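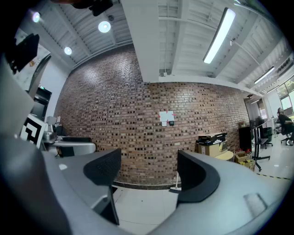
Enivix Gripper Kit, second edition: review for facilities and light assembly use

The Enivix kit is sold to workplaces that want to know whether routine handling can be passed to a machine. It consists of a hand-held two-finger gripper with a camera, a matching gripper for a bench-mounted arm, and software called Skasgate that turns recorded handwork into motions for the arm. The buyer supplies the arm. Our test unit was mounted on a Buvby arm already owned by the department, and the whole package was assessed over one quarter ending in August.

The purpose of this review is to advise departments that are considering a purchase. It deals with four kinds of work: sorting small parts into bins, clearing and wiping a table, folding cloths, and opening and emptying cartons. These were chosen from the tasks most often named in requests to this office.

Setup

Unpacking and assembly took one working day. The printed guide is clear as far as the mounting of the fingers, and poor after that. The section on calibration refers to menu names from the first edition of the software, and two of the steps are in the wrong order. Staff who had used the first edition worked it out. Staff who had not needed help from the supplier, Kruger, whose telephone support was prompt and courteous.

The hand-held unit is comfortable for short periods. After 40 minutes most users asked to stop, and the weight is felt mainly in the wrist. A shoulder strap is offered as an extra. We recommend ordering it with the kit.

Wide-angle viewing is the right choice for this kind of tool. The lens takes in both fingers and a great deal of the room, down to the floor and up to the ceiling lights, and the software uses the fixed features of the room to work out where the hand is. In rooms with plain walls and little furniture, tracking was lost more often. Brickwork, posters, shelving and the like all help. Departments with bare white rooms should expect to put something on the walls.

Recording

The software asks for a minimum of 200 recordings for each task. We made 2,359 in total across the four tasks, of which 2,032 were accepted. Most of those rejected had failed on tracking, usually when the operator turned quickly or brought the fingers too close to a surface. The software does not say which part of a recording was at fault. A user who has just spent a morning on one task would like to be told.

Results by task

Sorting small parts. This was the best result. In 248 attempts with bolts, spacers and plastic caps, the arm placed the part in the correct bin in all but nine. Speed is well below that of a person. A trained worker finishes a tray in the time the arm needs for a quarter of one. For work that can run unattended through the evening, the difference may not matter much.

Clearing and wiping a table. Results were fair. Cups and boxes were picked up reliably when they stood apart. When they touched, the arm often took hold of both or neither. Wiping was even in the middle of the table and poor at the edges, and the arm had no means of telling a stain from a shadow. It would go over a clean patch three times and leave a coffee ring beside it.

Folding cloths. We cannot recommend the kit for this purpose. A flat, square cloth laid out by hand was folded once, neatly, in most attempts. A cloth dropped in a heap was seldom opened out at all. The supplier's literature shows towels being folded from a basket. We were not able to repeat this with our own towels, and Kruger has been asked to say which settings were used.

Opening and emptying cartons. The arm can empty an open carton of firm, dry goods. It cannot cut tape, and it has trouble with flaps that spring back. Soft packing material was a frequent cause of stops. In practice a person must open the carton and remove the top layer before the machine is of use.

Safety and supervision

The arm stops on contact and did so every time we tested it with a foam block. The stop is firm enough to make it let go of whatever it is holding, so glass and liquids should be kept away. The maker asks for a marked area on the floor within reach of the arm, and this office requires the same. Desks and chairs used by other staff must stand outside it. Noise was low, and colleagues working in the same room made no complaint.

Wear

The finger pads are the parts most likely to need replacement. One pair showed visible wear by the end of the test and had begun to slip on smooth plastic. Replacement takes five minutes with the key supplied. Spare pads are sold only in sets of four pairs, and delivery took three weeks.

Assessment

The question put to this office was whether machines of this type can take over household and shop-floor chores. For one narrow chore, with known parts in a known place, the answer is yes, provided that slow work is acceptable. For the other three, the time spent on recording, watching and putting things right was greater than the time saved. Two of those three may come within reach if the makers improve how the arm handles objects in contact with each other. Folding is a good deal further off.

Departments with steady sorting work may apply for the kit under the usual equipment procedure. Applications for cleaning or laundry duties will be held until the next edition has been tested. The test unit remains available for loan in periods of two weeks, with the shoulder strap and one spare set of pads included. Borrowers are asked to return the calibration board in its sleeve, as a bent board gives false readings and has to be replaced at the department's cost.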